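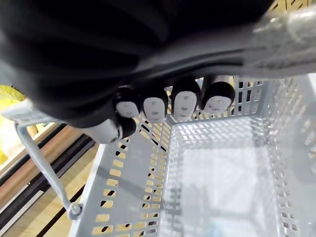 Dondus Grasp Trial Kit, second edition

Dondus is a kit for groups who study how a robot hand should hold things that are soft, or easy to bruise, or both. It contains the object plan, the recording software and the scoring sheets. The hand and the arm are your own. The second edition is available from October 2018 and replaces the first one completely.

What the kit measures

Most grasp tests ask only if the object stays in the hand. We found this question too small for a shop setting. In Dondus every trial gets two scores: one for the hold, and one for the state of the object after it is put down. The scores are never added together. A hand which holds everything very strongly can get a high first score and a poor second score, and the report must show both.

The plan has 15 object classes, from folded cloth to fresh vegetables. Each class is tried with the same 15 starting poses. The operator may choose the order of the classes, but inside one class the order of poses is fixed.

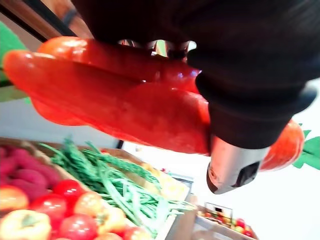

Red pepper held above the produce display, wrist camera view.

The wrist camera is the main source of data. A second camera is supported - it is useful for checking the height of the hand - but the scoring doesn't need it.

Results with the method

Our reference set has 952 trials, recorded with the layout called Retcombe, where shop goods and produce are put at different heights. In 358 of them the two scores did not agree, so the hold was good and the object state was not, or the opposite. Long vegetables gave us the most discussion. Where the fingers close near one end, the hold score depends very much on the pose, and we don't think one number for the whole class is fair. The second edition reports each pose separately.

For cloth the state score is weaker. Two people often judge the same fold differently, and we have not solved this yet.

Included
Object plan and pose cards
Recording software with Wysocka file format
Scoring sheets, printed and as files
Reference set on disk

Not included
Robot arm, hand, cameras, fresh goods

Users of the first edition can convert their old recordings, but the old scores must be entered again by hand.

Maker: Ekemus
Contact for method questions: Birgit Wiegand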